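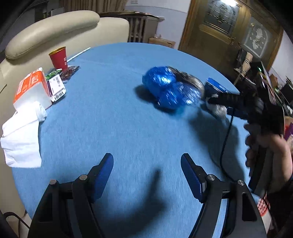 The blue cloth on our round table, next to the sofa.

Cledier Round Table Cover, Plain Blue: Review

Posted 31 March 2020

Our round table has been through a lot. It stands beside a cream leather sofa, so it ends up with everything on it: snack packets, boxes, whatever came out of the shopping bag and did not go straight to the kitchen. I wanted a plain cover that could stay on all week, and I did not want to spend much. The Cledier cover was one of the cheaper ones at the Fostham home store, and I have now had it on the table for five months.

What you get

It is one piece of cloth, folded flat in a paper sleeve. There is no elastic, no clips and no backing. The color is a plain blue with a fine streak running through it, which does a good job of hiding crumbs and light marks. I had worried it would look like a hospital sheet. In the evening it looks darker, and in strong daylight it goes fairly pale, so look at it near a window before you buy if you need to match it to something.

The sleeve calls it easy care. There was one label on the hem with the washing instructions, and I cut it off the first day.

Creases

This is my main complaint. The cover comes folded, and the fold lines do not drop out. I ironed it before the first use and again after the first wash, and there is still a crease you can see across the far half of the table. Depending on the light it is either faint or quite noticeable. Pulling the cloth tight helps for an hour or two. If you like a smooth tabletop, you will need to iron this one every time, and a warm iron is not enough. I had to turn mine up to the cotton setting and use steam.

I have tried hanging it over the shower rail overnight. It made almost no difference.

Grip

The cloth does not slide much. I can drag a carton or a packet across it without the whole cover coming along, and shiny wrappers stay where they are dropped. On a bare polished table it might be different. Ours has a slightly rough top, and I think that helps. I would still not put it on a glass table without something underneath.

Stains and washing

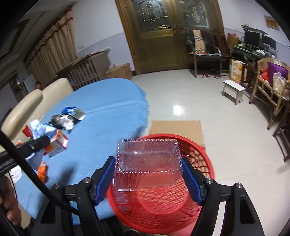

I have washed it every two weeks or so, always at the low setting, and hung it up to dry. The color has held. Coffee came out in the first wash. Tomato sauce needed soaking overnight and then came out too. A splash of cooking oil left a mark that I can find if I look for it, but visitors have not mentioned it.

The edge is where the washing shows. There is some fraying on one side now, a little way along from the rounded end. It is slight, and I trim the threads when I see them. For the price I can live with that, but I would have liked a double hem. The Tshabalala cover we had before this one was stitched twice all the way around and never lost a thread. It also cost more than twice as much, and the only color left was brown.

Clearing the table

A small thing that has made the cover last longer: I stopped treating the table as storage. Loose items go into a round red plastic basket with mesh sides, and small pieces go in a clear ribbed container. When it is time to change the cloth I move those and the rest is quick -- boxes and cartons to the kitchen, wrappers in the trash. Before that I used to slide the cloth out from under things, and I am fairly sure that is how the edge started to go.

If you want a basket of this type, get one with a thick rim. It is easier to carry with one hand, and the open sides mean you can tell what is in it.

Compared with the Disport

I also tried the Disport wipe-clean cover for a few weeks last July. It is better against spills, and there is no washing to do. It also felt sticky under bare arms in warm weather, and it had a smell for the first several days. I gave it to my sister, who uses it for the kids' paints. For that job it is the right choice. In a living room I prefer cloth.

Would I buy it again

Yes, at the current price. I would buy two, so that one can be in the wash, and I would run a line of stitching along the edge before using either of them. I would not buy it for a dinner party or for anybody who hates ironing -- the crease will bother you.

Color: good. Washing: good. Edge: fair. Creasing: poor.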